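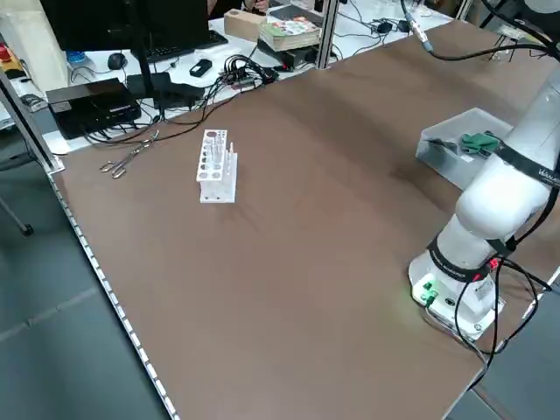 Ikska, March

The open day at the Cozma paper mill starts at 9 in the morning and you need to be at the gate a bit before that. Parking is on the grass across the road. We came up the river road from Flestasach, 131 kilometres with one stop for coffee, and got one of the last spots near the fence.

You sign in, get a vest and a pair of earplugs, and wait for your group to be called. Groups are 16 people. Kids have to be over eight for the machine hall, but there is a papermaking table in the yard for the younger ones. Closed shoes are a must and they did turn away a man in sandals.

The tour goes in the same order as the paper. First the yard, where the old cardboard comes in as bales, then the pulper, a big round tub that smells like wet boxes and a bit like a barn. Our guide passed around a jar of the pulp and a second jar of what gets screened out of it, mostly staples, tape and bits of plastic window from envelopes. After that it's up a steel staircase and along a walkway beside the machine. Put the earplugs in before the door opens. The heat comes off the dryer rolls pretty hard and a few people in our group went back down early.

The mill makes brown kraft for bags and wrapping, no white paper at all. There are two weights on the main machine and a heavier one they run a few weeks of the year. I asked about the colour changing from batch to batch and was told it depends on what comes in the bales. Customers are used to it.

The finishing end was the best part for me. The parent rolls are slit and rewound into smaller ones, and the offcuts go straight back to the pulper. You can buy seconds from the shop for 4 dollars a roll, cash only. They crease if you store them badly - keep them upright. 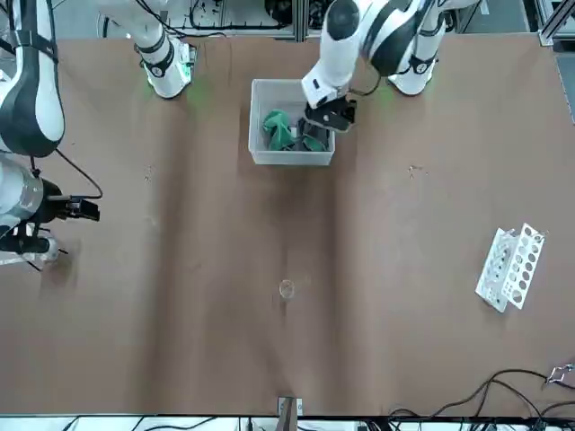
Lunch and getting home

The canteen is open to visitors until 2. Soup, rolls and a tray of butter tarts that went fast. If the line is long, Skullar is the bakery at the bottom of the hill and it has more seats. Washrooms are beside the sign-in tent and in the canteen, none in between.

We left mid-afternoon with three rolls in the back seat. The road out is slow when everyone goes at once, so expect to sit at the bridge for a while.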